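Noiphan Help Desk
Ticket: White table rocks, rear seam on wall panel
Site: Trundomska, second floor
Category: Furniture and fittings
Priority: Low
Status: Open, waiting on part

Reported problem
The white table rocks when you lean on the front left corner. It started after the table was moved back to the wall in November. The tabletop is fine. Requester also asks if the seam in the wall behind it needs filling. 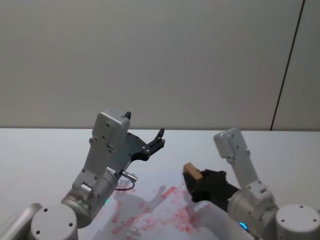 First check was the floor. I put a level down under all four feet and the floor reads true, so no shims. Then I turned each foot by hand. Three are tight. The front left one spins freely and won't hold a height, which means the thread is stripped in the insert or on the foot itself.

Swapped the front left and rear left feet to find out which. The rocking stayed at the front left, so it is the insert. The foot is good and can be reused.

Update, 2:15 p.m.
Called Bolier for a replacement insert. They have two lengths and need to know which table we bought. The order from Plandimthorpe lists it as the 3000 series with 80 mm feet. Bolier will send the short one.
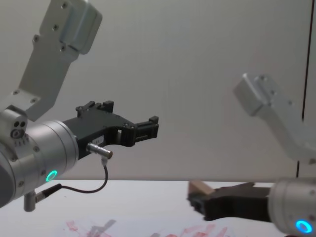 Ketsara Kaewmanee

I wrapped the old thread with tape and set the foot to match the others. It holds for now but will loosen again if the table is dragged. Please lift it at both ends if it has to go anywhere before the part is in.

On the wall: the seam is a joint between panels and was left open when they were put up. I pressed on both sides of it and nothing moves. Do not fill it. Filler will crack there and we would have to repaint.

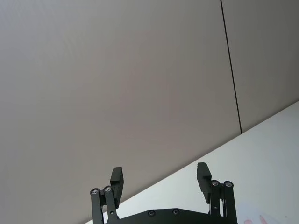

Wall panel and table edge, Trundomska

Next steps
Bolier quoted 48 hours for delivery. Fit the insert, reset all four feet with the level, then close the ticket. The seam needs no further work.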